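I wanted to write this down before I forget the order of it. The bakery on the corner had a new sign in the window this morning, the third one this week. The small loaf is up again. I bought two, and the woman behind me bought six and said she would freeze them.

Flostar pays us on the last working day. By the time the money can be drawn out, it buys less than it did when the slip was printed. The bank limit is still 529 a day, and the line was already past the pharmacy at 11, so I gave up and went to work. 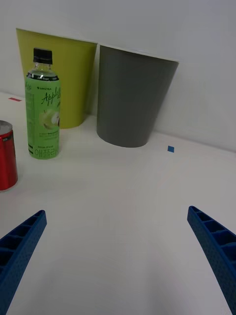

Why not move the savings into foreign money? Only the central bank sells it at the official rate, and it sells to importers on a list. Everyone else goes to the men behind the bus station, who want almost double. I changed a little with them in the winter and have not gone back.

Irfan Awan came by my desk at lunch. His brother drives for Rustad and says the trucks now wait 13 days at the border for fuel vouchers. He thinks the price controls will be lifted before summer. I think they will be kept on paper and ignored, as they are now with cooking oil. The shop shelf says one price and the man at the register says another.

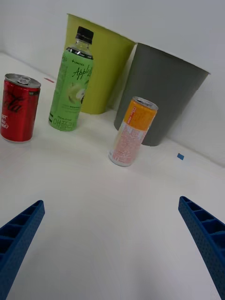
He also told me that Rustad has started paying the drivers partly in flour. They sell what they don't need. His brother says it holds its value better than the notes, and the other drivers no longer complain about it.

Power went off at four and came back after supper. I read with the lamp for a while and did the accounts. Rent is paid. The phone can wait. I still owe Macarena Gallardo for the medicine she carried over for my mother, and she won't take local notes for it. I can't blame her.

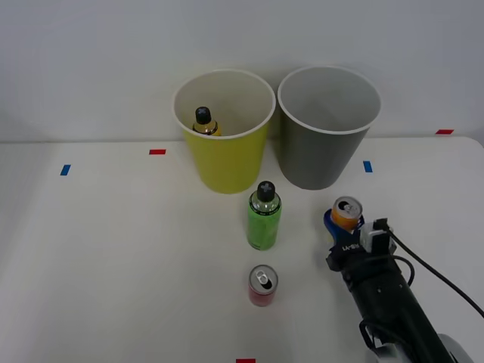
Garuvthorpe, April 2019

Wednesday. Walked to work, no buses. The radio had the finance minister on again. He said the new notes will be out by the end of the month and that the old ones will stay good for 30 days after that. My aunt in Pritau kept hers too long the last time and lost most of what she had put away — she still has them in a biscuit tin.
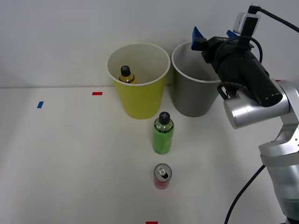
What will the new notes change? Three zeros come off and the prices are printed shorter, but the government is still short of money and still printing it. I will hand in the old ones on the first day if the line allows.

Must ask Irfan if his brother can get a sack of flour.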